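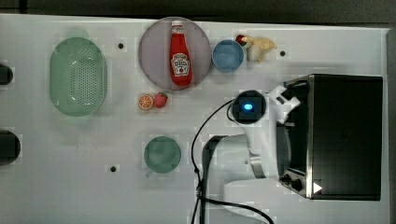
Vorska 那批电芯的订单到底是谁在吃？

主要是 Cilwood,它家的储能柜占了大头,剩下的零散给了两家做电动叉车的。

---

**磷酸铁里**

楼主自问自答哈。补一句,消息是从 Cilwood 的供应商会上听来的,没有书面的东西,大家自己掂量。

---

**kuangche_88**

叉车那块不小了吧。我们仓库去年换了一批,用的就是 Vorska 的包,冬天掉电厉害,一月份早班基本撑不到中午。

---

**老吴不修车**

掉电看温控,别全赖电芯。你们那批带加热膜没?

---

**kuangche_88**

没带。采购嫌贵,省了

---

**老吴不修车**

那就是了……

---

**半截电阻**

说回正题。Vorska 现在账上紧不紧?Wyss 入股的事拖了快半年,一会儿说签了一会儿说还在谈。真要是 Cilwood 一家占大头,哪天 Cilwood 砍单,产线立马停。

---

**磷酸铁里**

> Wyss 入股的事拖了快半年

签的是意向,不是正式协议。听说卡在二期厂房,Wyss 不想接那个壳。二期规划 500 兆瓦时,设备到了一半,另一半定金都没付完。

---

**cell_zhang**

不同意楼上几位。客户集中在这行太正常了,小厂哪个不是抱一条大腿起来的。而且 Cilwood 换供应商要重新做认证,没那么容易砍。我在 Vornent 干过两年,当时我们想抢这个单子,样品送了,测试排队排到没脾气,最后不了了之。

---

**半截电阻**

认证能拖,付款也能拖啊。Cilwood 账期多少?

---

**cell_zhang**

我那会儿是 90 天。现在不知道

---

**半截电阻**

90 天还不紧?原料款现结,货款三个月后,中间谁垫。

---

**磷酸铁里**

所以才急着找 Wyss。另外一期招的人有 400 来个,二期开不起来的话肯定养不住,已经有班组改成做四休三了。

---

**夜班贴片**

我就在一期。做四休三是真的,不过只有后段,前段涂布还是满的。加班费晚发了一次,后来补了。论坛上别传成停产啊,上回有人乱传,家里人打电话来问我是不是失业了

---

**老吴不修车**

涂布满说明单子还在。后段休是不是化成柜不够?

---

**夜班贴片**

柜子够,是 Cilwood 那边要改极柱尺寸,老规格的先不装了,等新模具。模具说这个月到,我看悬。

---

**cell_zhang**

看吧,改规格,不是砍单。

---

**半截电阻**

改规格期间老库存怎么算?谁认?合同里要是没写,又是一笔烂帐。我还是那句,没看到 Wyss 的钱到账之前不乐观。

---

**kuangche_88**

插一句,有人知道老规格的包以后还有备件吗?我们叉车刚用一年多,别到时候配不到

---

**夜班贴片**

叉车用的是另一个型号,不受影响。加热膜可以后装,找售后问,别找经销商,经销商加价狠。

---

**kuangche_88**

谢了 明天打电话问问

---

**磷酸铁里**

模具到了在楼里吱一声,我把标题改一下。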